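Home Projects Reports Workshop hours Contact

Pick and Place in a Small Cell: Final Report
Pennington College, Engineering Project Module
Submitted 2021-04-27

1. Aim

The aim of our project was to get a small robot arm to pick up a part from a known area of a bench and set it down in a tray, using only a camera at the wrist to find the part. The module handbook asks for a working machine, a log and a report. We were a group of second-year students and none of us had used a robot arm before the autumn term.

We chose this task after reading the reports from earlier years. Two of those groups had tried to sort parts by colour and had spent most of their time on lighting. We decided to leave colour out and work from shape.

2. Equipment

The arm is a Druvano bench model that belongs to the college. It came with its own control box and a two-finger gripper. The camera was bought for the project and is fixed to a bracket at the wrist, so it moves with the arm and the fingers are always in its view. The computer is one of the old machines from the drawing office.

The cell has a green work surface and blue walls, with aluminium extrusion at the corner. It had been used by other groups and the surface was already worn. We asked if it could be replaced and were told that a new sheet would have to come out of our own budget, so we kept the old one.

The budget was 700 pounds. The camera, the bracket material and a set of cables took most of it. The cables came from Cultau and the first set was the wrong length, which cost us nine days in December.

3. Method

The program runs in four steps. The arm moves to a fixed height over the bench and takes a picture. The picture is turned to grey and the edges are found. The largest closed shape inside the search area is taken to be the part. The arm then moves across and down, closes the fingers and lifts.

The search area was needed to keep the fingers out of the edge finding. They are black and have strong edges, and our first version kept choosing them as the part. We drew a mask over the lower part of the picture and this dealt with it. The mask has to be drawn again if the bracket is moved.

We also recorded views with no part between the fingers. These were used to find out what the program would report when there was nothing to pick. 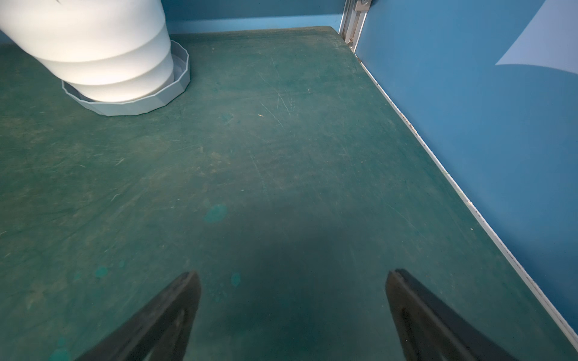 Vernley wrote on the project page that the teal blotches on a bench like ours would be picked up as closed shapes, and that we ought to take a background picture first and subtract it. We tried this. It works when the arm goes back to exactly the same place, but a small error in position moves every scratch a little and the subtraction then leaves a double line along each one. In the end we set a lower limit on how strong an edge had to be, and the blotches were mostly ignored.

Shadow was a second problem. A shadow on the surface moves when the arm moves, and a dark patch with a fairly clear border looks like a part to a simple program. We added a second lamp, which made the shadow weaker but put a bright patch on the blue side wall. Since the wall is outside the search area we left it.

4. Testing

Each test was a full cycle, starting from the rest position and ending there. A test was a pass if the part finished inside the tray and had not been dropped on the way. We ran 100 tests with the final version of the program and 16 of them failed.

Most of the failures were at the gripper. The program had found the part but the fingers came down slightly to one side and pushed it along the bench. The rest were wrong choices, where the arm went to a mark on the surface and closed on nothing.

Before that we had saved 3,000 pictures from the wrist camera while the arm was moved by hand over the bench. We used them to try out changes to the edge settings without having to run the arm, and we would do this earlier if we started again. For the first half of the project every change was tried on the real machine and it was very slow.

5. Problems and changes

The bracket was made twice. The first one was cut from thin sheet and bent a little each time the arm stopped, so the camera position was never quite the same. The second one is thicker and has a rib along the back.

The control box drops its connection if it is left idle over lunch. We did not find the cause. The program now checks the connection before each cycle and stops with a message if there is no reply.

6. Further work

A new surface in one plain, matte colour would remove a good part of the trouble described above. The next group should also measure the gap between the fingers each time they close, so that the arm knows if it has missed. The gripper already sends this value and our program does not read it.

The code, the log and the drawings for the second bracket are in the module folder. The drawings for the first bracket have been left out.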